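Assunto: Re: [lista-automacao] Visita à Bridovent em junho: alguém foi?

Olá a todas e a todos,

Desculpem a demora, que a mensagem do Nazar já tem uns bons dias e eu fiquei com ela aberta numa janela à espera de uma noite sossegada. Deixo-a aqui para quem apagou:

> Boa tarde, malta da lista,
>
> Não consegui ir ao dia aberto da Bridovent em Brollport (fiquei preso com a mudança da oficina, quem já mudou um torno de sítio sabe do que falo) e gostava muito de saber como correu. Interessa-me sobretudo a parte do simulador, porque andamos na escola a discutir se vale a pena pôr os alunos do 2.º ano a trabalhar em simulação antes de lhes darmos um braço verdadeiro para as mãos. A Sum-yee diz que sim, eu tenho as minhas dúvidas.
>
> Se alguém foi e tiver paciência para contar, agradeço. E se houver pormenores práticos (estacionamento, horários, se deixam levar grupos), melhor ainda.
>
> Um abraço,
> Nazar Panasiuk

Pois eu fui, Nazar, e fui com a Kartini Kwok e mais dez colegas do núcleo, portanto éramos 12 ao todo, o que encheu por completo a carrinha e ainda obrigou a Kartini a levar a mala do portátil ao colo durante a viagem inteira. Chegámos às nove e meia. O portão só abria às dez, mas deixaram-nos entrar para a cafetaria, onde havia uns bolinhos de canela que recomendo sem reservas!

Vou tentar contar por ordem, embora me conheçam e saibam que me perco.

Fomos recebidos pela Li-hua Kan, que trabalha na equipa de manipulação e que nos acompanhou a manhã toda com uma paciência enorme. Levou-nos primeiro à nave, onde têm duas células de paletização em ensaio. Isso já muitos de vocês viram noutros lados, por isso não me alongo: caixas de cartão, ventosas, barreiras de luz, e um barulho de ar comprimido que obriga a falar aos gritos. O que me ficou dessa parte foi a conversa sobre paragens. Uma das células tinha parado logo de manhã por causa de uma caixa com a aba mal colada e, em vez de a porem a andar à pressa antes de chegarmos, deixaram-na como estava e mostraram-nos o registo, a mensagem de erro e o procedimento de rearme do princípio ao fim. Gostei imenso disso. Aprendi mais naquele quarto de hora do que teria aprendido a ver vinte paletes perfeitas.

Depois subimos à sala 344 para a demonstração que te interessa, Nazar. O projeto chama-se Sin e trata de ensinar um braço a lidar com loiça e utensílios de cozinha, a começar quase tudo dentro de um simulador a que chamam Wokine. A sala é pequena, com as persianas corridas, e sentámo-nos onde calhou (eu num caixote, muito confortável por sinal). A Li-hua projetou vários momentos da cena de cozinha que usam nos exercícios, e confesso que esperava uma coisa muito mais vistosa. É tudo bastante despido: paredes cinzentas, lisas, sem azulejo nem tomadas, superfícies escuras e pouco mais. Explicou-nos que começam de propósito com cenas pobres e que só depois vão acrescentando complicações, como outras texturas e outra iluminação.

O objeto da manhã era uma taça de vidro transparente, pousada num tampo escuro perto da parede. Parece simples, não parece? Pois passámos quase uma hora à volta dela. O vidro deixa ver o que está por trás, de maneira que boa parte da taça tem praticamente a cor do tampo, e o que se destaca é o rebordo claro. A Kartini, que é de ótica e não perdoa, quis logo saber como é que calculavam a refração, e daí a pouco estavam as duas a riscar o quadro e nós a olhar como quem assiste a um jogo de ténis.

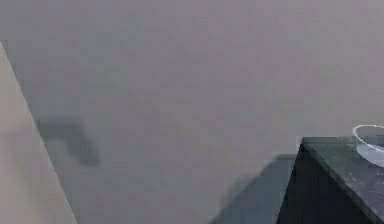
Quantos exercícios em simulação fazem antes de passar uma tarefa para o braço verdadeiro?

Fazem 3000 por tarefa, e só quando os resultados estabilizam é que marcam hora na bancada física.

Essa pergunta foi feita pelo colega que estava ao meu lado e eu apontei a resposta tal e qual, porque calculei que fosse precisamente o que ias querer saber. A Li-hua acrescentou que o número não tem nada de sagrado, foi o que combinaram entre eles no início do projeto, e que há tarefas em que já se percebe muito antes que a coisa não vai lá.

Falou-se também bastante de sombras. No Wokine podem ligar e desligar as sombras, torná-las mais duras ou mais suaves, e a equipa gosta de ter no conjunto de treino casos em que só há uma mancha difusa na parede e não se percebe logo o que a provoca. A ideia é que o sistema não se ponha a tentar agarrar uma mancha. Uma senhora do grupo contou que o aspirador lá de casa trava diante do tapete preto como se fosse um precipício, e foi uma risota, mas a Li-hua disse que era um exemplo bastante aproveitável e apontou-o no caderno.

Outra coisa que achei curiosa: mostraram-nos várias vistas em que o braço nem aparece e a taça fica encostada a um canto, só com um bocado à vista. Eu teria deitado fora esse material sem pensar duas vezes. Eles guardam-no e usam-no para treinar a parte do sistema que decide se há informação suficiente para avançar ou se convém mudar o ponto de vista primeiro. Fiquei a matar a cabeça com isto na viagem de regresso e acho que tem aplicação direta nos nossos robôs de recolha de peças, que avançam sempre, coitados, vejam ou não vejam a peça toda.

A seguir ao almoço (sopa e sandes, incluídas) fomos à bancada física. Ali há um braço de seis eixos e uma prateleira cheia de taças compradas em saldo. Partiu-se uma durante a demonstração, com grande estrondo e algum aplauso. Varreu-se, pôs-se outra, e à tentativa seguinte correu bem. O braço é lento, isso tenho de dizer. Se fosse a pôr a mesa para nós os doze, jantávamos ao pequeno-almoço. Mas a Li-hua foi muito franca: nesta fase não mexem na velocidade e não prometem datas.

Quanto à tua discussão com a Sum-yee Chiu, deixa-me pôr do lado dela, com uma ressalva. Acho que a simulação é ótima para os alunos errarem à vontade e repetirem o mesmo exercício até perceberem o que estão a fazer. A ressalva é que os punha em frente ao braço verdadeiro logo na segunda ou terceira semana, mesmo que fosse só para ver, para ganharem respeito ao peso, ao ruído e ao botão de emergência. Vi isso no nosso grupo: os mais novos estavam muito à vontade diante do ecrã e lá em baixo, na nave, ficaram logo com as mãos atrás das costas. Sum-yee, se me estás a ler, manda-nos por favor a tua proposta de plano, que o Nazar só citou a conclusão e eu gostava de ver as horas.

Pormenores práticos, que também pediste:

O estacionamento da frente é pequeno e às dez já não havia lugar. Há outro nas traseiras, junto ao depósito de água, com entrada pela rua de baixo. Aceitam grupos de escolas, mas pedem a lista de nomes com antecedência e sapato fechado para a nave (emprestam biqueiras, embora os tamanhos pequenos desapareçam num instante). Na sala 344 pode-se tirar notas e fazer perguntas à vontade. Na nave não se filma. A visita toda acaba por volta das quatro, e eles são pontuais a fechar.

Fiquei de enviar à Li-hua uma lista de perguntas que não houve tempo de fazer. Já tenho as minhas e as da Kartini, sobretudo sobre como escolhem a iluminação das cenas e sobre o que muda quando a taça está molhada, que isso acabou por não se ver. Quem quiser juntar alguma, responda aqui para a lista ou escreva-me diretamente, e eu mando tudo junto. Peço só que sejam perguntas curtas, ao contrário das minhas mensagens!

Ah, e quem deixou um guarda-chuva verde na carrinha que se acuse, por favor. Está em minha casa, atrás da porta.

Um abraço grande para todos e boa sorte com o torno, Nazar,

Usa Wongsuwan

Contactar os moderadores | © Lista Automação, mensagens propriedade dos respetivos autores | Voltar ao topo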